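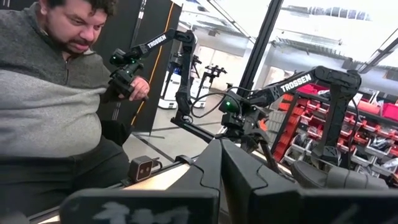 4. Showing the task by hand

4.1 Before you start

By now you will have bolted the arms down, run the joint check in section 3 and given your station a name on the Brasholm screen. This section takes you through your first set of demonstrations, and it is well worth setting aside a quiet morning for it, as the first few always take longer than you expect.

You will be holding the leader arms while the follower arms copy your movements at the table. If you have never done this before, have a play for ten minutes with recording switched off. Pick things up, put them down again, turn your wrists this way and that. People tend to grip far too hard at first and have sore forearms by lunchtime – a light hold is plenty.

4.2 Recording a demonstration

1. Put the work items in their starting places. For the sorting task in Appendix B, use the paper template.

2. Stand (or sit, if your table is low) where you can see both follower grippers without twisting your neck.

3. Take hold of the leader arms by their handles and bring them slowly to the rest position. The screen will show READY once leader and follower agree.

4. Press the left pedal once. You will hear one short beep, and recording has begun.

5. Carry out the task from start to finish at an easy, steady pace. There is no prize for speed, and a rushed demonstration teaches the robot to rush.

6. Return both arms to rest and press the left pedal again. Two beeps mean the recording has been saved.

7. Reset the items, moving each one a little from where it was last time, and carry on.

CAUTION: Never let go of a leader arm while it is raised. It will drop under its own weight and the follower will drop with it. Lower it to rest first, even if the telephone is ringing.

CAUTION: Keep other people out of the reach of the follower arms while the pedal light is on. If somebody wanders over for a chat, finish or cancel the recording before you answer.

Note: If you fumble something and recover it neatly, keep the recording. A small mistake put right is useful for the robot to see. If you drop an item off the table altogether, press the right pedal to cancel and start that one again.

4.3 How many do I need?

For a simple pick and place, 40 good demonstrations will usually give you something to try out. For anything with two hands working together, such as folding or opening a lid, plan on 200 and spread them over several days. Our Clastton workshop recorded 2,000 for the cable task that comes with the software, but please don't feel you must do the same!

4.4 Looking back over your recordings

Open the Clollska viewer and play back the first and last recording of each session. Delete any with a long pause at the beginning, where you were getting comfortable, or trim them with the scissors button.

Section 4 revised Sep 24, 2025 by Anisa Sitompul. The pedal order changed in the August release, so if one beep and two beeps seem to be the wrong way round on your station, update it before going on to section 5.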